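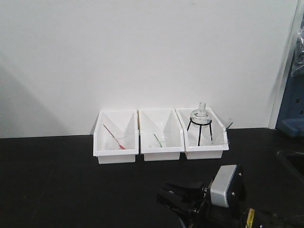
Glassware set: teleoperated demonstrations

Collection for the Korkora glassware tasks closed on Aug 23, 2022, with 3,232 accepted episodes. An operator drives the arm by remote control while joint positions, gripper state and video are logged at a common rate.

The layout uses three white bins in a row against the wall. Two hold a beaker and a stirring rod each, one rod with a red tip and one with a green. The third takes the ring stand with its flask, plus another beaker and rod.

Clear glass on white plastic gives weak edges, and depth readings on the beakers were mostly discarded. Operators worked from the color views alone. Rod grasps caused most of the rejected episodes, usually a slip during the lift. Hema Reddy reviewed 222 of these by hand and relabeled 124 as usable partial demonstrations.

Version 2 of the operator guide covers the slower approach speed for the flask. Groups still on the March guide should switch before recording anything further. Requests for the raw logs go to Hema.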